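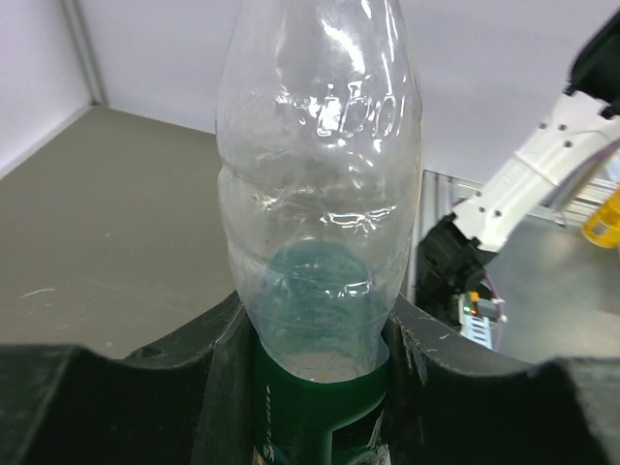
4.2 What the sorters kept doing

The claim made for the Stisholm line was that it would take over the dull part of the job. Our shift notes from November give us reason to doubt that. Management at Fairweather counted 2840 containers handled by the arms in one night, against a target of 3000, and called the trial a success. The count says little about who did the rest. A clear, ribbed bottle held upright by its label, as in Figure 3, is close to the best case: one item, standing, with both fingers on it. Sorters told us that much of their night now went into getting items into that state — turning them, pulling them apart, setting them back on their base.

Figure 3. Empty bottle in the gripper, with a second arm at right.

None of this work had a name on the rota. Consuelo Tamayo, nine years on the hand line, was listed as a "cell monitor" and logged 204 interventions in a shift. Her pay grade did not change. Her supervisor, Cristian Alvarado, described the interventions as teething trouble, but the logs we were shown do not fall over the trial period. Katona and Veres report a similar pattern at Kivemthorpe, though they read it more kindly than we do.

We would also question the comfort survey. It was filled in at the end of the shift, with the supervisor in the room, and it asked about lifting — which had gone down — and left out waiting, which several sorters raised with us first.

Filed under: Work and Technology > Case Studies

Search this journal Enter keywords Go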